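Right, hello everyone, can you hear me at the back? Lovely. Put the title up, wait for the stragglers, don't start with the sponge joke.

So my talk is called "Where does the stuff go?" and it's about moving in with somebody when you're both past forty and you both already own a toaster. I did this in September, in Rarnavthorpe, in a flat with one cupboard (one!) and a partner who had kept every birthday card since primary school.

Pause here. Ask who's done it. Hands up. Ask who still has two toasters.

First bit, the counting. I got cross one Monday and wrote down every single thing we owned, forks and all. It came to 3,185 items. Berkay Dağdelen, who runs the repair café and is probably sitting near the tea urn, told me his list stopped at 600 and he'd thought that was shameful! So I felt marvellous, obviously.

Of those, 27 were mugs. We are 2 people. Let that land, have a sip of water.

Second bit, the argument about the sofa. Keep it short, I always go on. His was comfier, mine was paid for, and we kept his. The man from Adonel took mine down the stairs and I cried on the landing, which surprised all three of us.

Then the rule that saved us, and I pinched it from Yaowalak Sriwong, so do say her name properly: yow-wa-luck. Each person gets some silly things that can't be discussed. You don't have to defend them, you don't have to find a use for them, they just get a shelf. Mine is a brass fish. His is a box of Golon train timetables, and I have never once opened it.

If time's tight, skip the loft story and go straight to the shelf.

Things people always ask: no, we didn't hire storage. Yes, we still argue, mostly over coats. The second toaster went to my nephew, who lives above the Şimşekoğlu bakery and hardly needs one.

Last bit. Soft things take up far more room than you think, cushions especially, and they're the ones you can't bear to part with. Remind them the tea's at half past three.
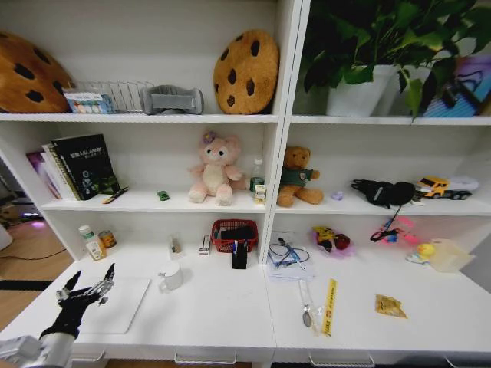
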